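Saturday, 18:00. Second day with the Halutcombe wagon on the long loop out to Drurnbridge and back, 213 miles. Fuel use was better than I expected on the highway leg and worse in town, where the stop-start cut in late at nearly every light. Tire pressures checked cold before leaving, all four even. Slight vibration through the wheel at 1000 rpm with the air conditioning on, gone by the time it's moving.

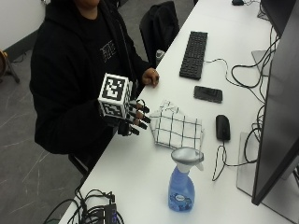

The 18-inch wheels are too stiff for the patched section past Flirkholm. Will ask for the smaller set on Monday's car. Rear seat still to measure.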